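Robots domestiques et corvées ménagères

On appelle robot domestique généraliste une machine censée accomplir plusieurs tâches de la maison (ranger, débarrasser, essuyer, plier), par opposition aux appareils à usage unique comme l'aspirateur autonome ou la tondeuse. Je tiens cette page depuis un moment et je la reprends chaque fois que quelque chose bouge - en août j'ai dû réécrire presque tout le milieu, ce qui est plutôt bon signe pour le domaine !

Alors, est-ce que les machines savent faire le ménage ? Un peu, dans certaines pièces, avec certains objets, et lentement. Je sais que ça agace les gens qui voudraient un oui ou un non.

Historique

L'aspirateur rond a longtemps résumé à lui seul la robotique à la maison. Il roule, il évite (à peu près) les pieds de chaise, il retourne à sa base. La marche suivante, celle qui consiste à attraper des choses, a pris beaucoup plus de temps que prévu. Le premier bras que j'ai vu fonctionner dans une cuisine, c'était chez Nuvix, et il a mis toute la pause de midi à déplacer trois bols. J'étais ravi quand même.

Le projet Cirnlow, mené par Shigeru Ishida, a ensuite popularisé l'idée d'un robot à deux bras essayé d'abord dans un appartement virtuel. On y reproduit une salle à manger, un bureau, un couloir, et on laisse la machine se tromper autant qu'elle veut. Leur série de base comporte 290 tâches, dont beaucoup se jouent sur une table : prendre un petit objet fin, le poser ailleurs, ne rien renverser au passage.

Le travail sur table

Débarrasser une table a l'air bête comme chou. Or il y a dessus des choses qui n'ont rien en commun, ni la forme ni la fragilité, et autour des chaises qui gênent. Pour un bras terminé par une pince à deux doigts, un stylo couché à plat est souvent plus pénible qu'un gros récipient (moi-même, avec des moufles, je ne ferais pas mieux).

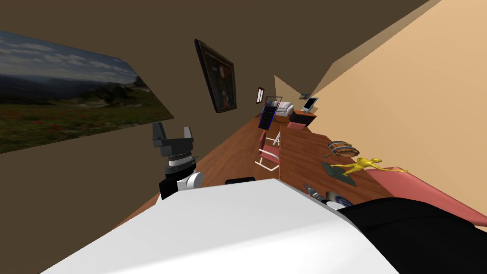
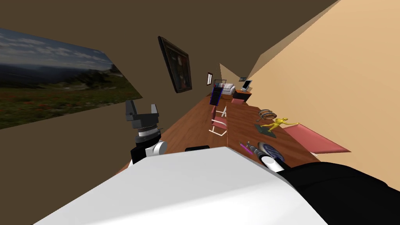 Une salle à manger simulée, avec ses tableaux au mur.

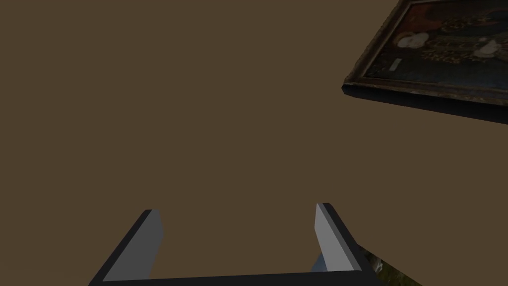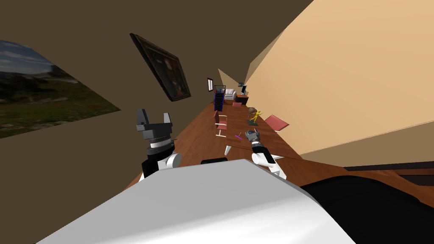 La difficulté vient en bonne partie du choix de la prise. Il faut décider par où saisir, avec quel bras, et à quel moment l'autre bras doit se tenir tranquille. Carys Gethin, qui a longtemps travaillé sur les pinces chez Lilel, m'a expliqué qu'elle passait plus de temps sur l'approche que sur la fermeture des doigts. Une approche trop basse et on pousse l'objet, trop haute et on pince le vide.

Il y a aussi la question du regard. Un robot voit souvent par plusieurs caméras, et celle qui accompagne la pince ne montre pas du tout la même chose que celle du corps. Quand le poignet tourne, l'image du poignet tourne avec, et le programme doit s'y retrouver. Les gens qui débutent sous-estiment toujours ce point, moi le premier.

Simulation et monde réel

Travailler en simulation coûte peu et ne casse pas la vaisselle. Cirnlow annonce 800 essais par nuit sur une seule machine, ce qu'aucun atelier ne pourrait suivre à la main. Le revers est connu : les frottements, le poids, les tissus mous sont imités avec plus ou moins de bonheur. Dans la série dont je parlais plus haut, l'équipe donne 94 % de réussite sur les objets rigides, et le chiffre baisse nettement dès qu'on passe au vrai mobilier. J'aimerais bien qu'ils publient les deux colonnes côte à côte !

Pour l'instant, je retiendrais ceci des démonstrations que j'ai suivies :

Ranger des objets durs posés sur un plan dégagé : ça marche souvent.
Plier du linge : ça marche, avec de la patience et une lumière correcte.
Faire un lit : non, ou alors très mal.
Nettoyer derrière un meuble : je n'ai jamais vu.

Et dans les ateliers ?

Chez Thammasiri, où l'on assemble de petits luminaires, deux bras trient des pièces à côté des ouvriers depuis l'an dernier. Le cadre est plus facile que la maison, tout arrive au même endroit et dans le même bac. Pourtant le chef d'équipe garde quelqu'un à portée de main pour les pièces emmêlées - les ressorts surtout, une vraie plaie. Le vissage se passe bien, l'emballage un peu moins, à cause du papier de soie.

Voir aussi : préhension robotique, téléopération, aspirateur autonome, apprentissage par démonstration.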